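Email Lists, Dead Addresses and the Case for Sending Less

Trundness runs email marketing for small online stores. Skasero, a shop that sells refills for pens and notebooks, came to the agency in May with a problem many stores have: the list kept growing and sales from it did not. We spoke with the account lead at Trundness and, separately, with the owner of the shop.

The account lead started with the list itself. "They had never removed an address," she said. "If you signed up for a discount code and never opened another message, you still got everything they sent. That hurts the people who do want to hear from you, as the mailbox providers start filing the whole lot under promotions or spam."

The first job was to split the list by last open and last purchase. Anyone who had done neither in a year got two short messages asking if they wanted to stay. People who didn't answer were taken off.
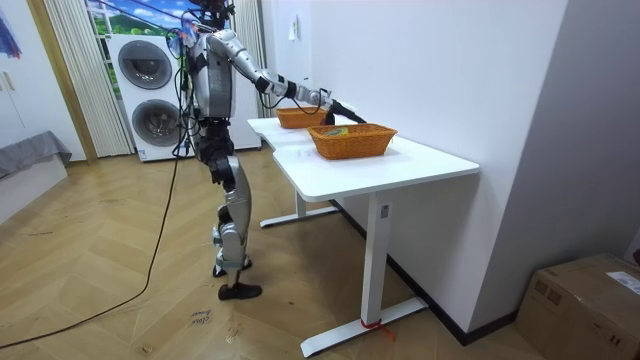 Skasero was not happy with that plan to begin with. The owner had paid for a good part of those addresses through contests and pop-ups, and deleting them felt like throwing away stock. "I asked if we could just park them somewhere," the owner said. "We did keep a file, but I haven't mailed it."

After the cleanup, the agency moved the store to Plelteo, a sending tool that lets a shop set a cap on messages per person. The cap at Skasero is two a week, and order confirmations don't count toward it.

"Before that, a customer could get a welcome message, a cart reminder and a newsletter on the same morning," the account lead said. "Each one made sense to the person who set it up – they just never looked at them together."

She also cut the welcome series. The old one had nine messages. The new one has a greeting with the code, then a note on which refill fits which pen.

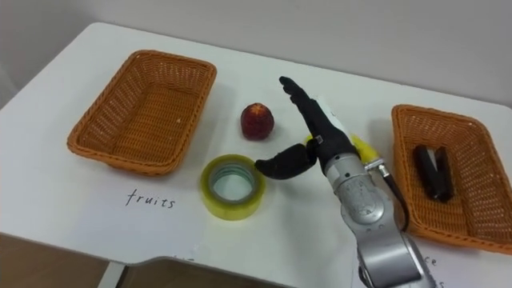

Subject lines and testing

The account lead is careful about testing. A small store rarely has enough readers to compare four subject lines at once, so she tests one change at a time and leaves the rest alone. The last test went to 679 people on each side. One subject line named the product and the other named the discount. The product line got more orders, and the discount line got more opens.

"Opens are a weak number now," she said. "Some mail apps load everything in advance, so it looks like a person read it. I look at clicks and orders, and I look at unsubscribes."

The owner writes the newsletter text himself and aims for under 600 words. Trundness used to send it back with edits. Now it checks the links and the footer and leaves the wording alone. 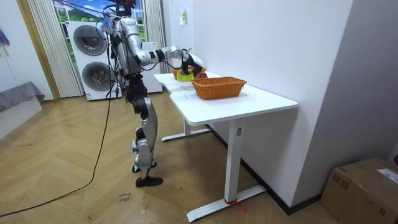

How often should a store clean its list? Every three months is enough for most shops, according to the account lead, and a busy one can do it monthly. She runs it before the holiday season in any case – that is when a bad sending record costs the most.

Next on her list is Vaněk, a wholesaler with a similar list and no record of where the addresses came from. She plans to ask every contact to confirm before anything else goes out.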